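Week 5: Rounded corners, and why your eye likes them

Okay, last week we did straight edges, and I promised we'd get to the fun part. Bring your sketchbooks and a soft pencil, because I talk about curves much better when everybody is drawing along with me!

Where we left off

In March we looked at the Betcombe chair, the one with the square arms that everybody bumped into. A few of you asked why it feels so stiff when the proportions are fine. My answer is the corners. Your eye runs along an edge, hits a hard point, and stops there. Round that point off and your eye keeps going.

Radius

The radius is how big the circle would be if you finished the curve. Small radius, tight corner. Big radius, soft corner (I know, I know, but someone mixes these up every year, and one year it was me). On the Ferreira radio the corners have a 12 mm radius. Ulises Zúñiga redrew it for his project last term at 5 mm, and it looked like a completely different radio, much more serious.

Try it yourself: draw one rectangle four times, each with a bigger corner, and write one word under each. Don't think too hard about the word.

Dark surfaces

Dark, matte surfaces hide a lot. With no shine and no pattern, you read the shape mostly from its outline, so a light edge does a huge amount of work. Squint at a dark shape with a pale rim and the curve of the corner is the first thing you get. A shallow round dip in the face is far quieter, just a bit of soft shading. 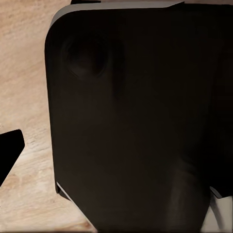
For next time

Read the Rinel handout, pages 1 to 12. Skip the section on Ikent lamps, we'll do those together.

Find one object at home with a rounded corner and trace it onto paper. Please bring the tracing, and leave the object at home if it's heavy (someone carried in a toaster oven).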